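Cheap week in Dekari, is the old town worth it?

stovach_sam
Oct 18, 2018 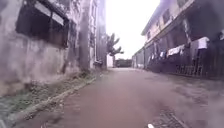 Back from seven nights in Dekari and I'd say three is enough. Room was 49 a night at the Kim guesthouse, breakfast extra. Boat back to Stovach only runs mornings, so we lost most of the last day.

pelham49
Disagree. We stayed a week in June and still didn't get to the fort. Did you do the coast path?

stovach_sam
Half of it. Too many steps for my wife's knee. The fort was shut for repairs.

MSydorenko
The ferry office told me there are two boats a day until the end of the month. Which company did you use?
Miroslava Sydorenko

stovach_sam
The one by the fish market. There was only one on their board.

MSydorenko
Then there is your problem, the afternoon boat goes from the other pier.

gullwing
Not if it's windy. We sat on that pier for 4 hours and ended up paying for a taxi the long way round. I'd take the morning one every time.

pelham49
Is the Kim still cash only?

stovach_sam
Yes, and the nearest cash machine is up by the bus station. 397 for the lot with breakfasts, paid on arrival.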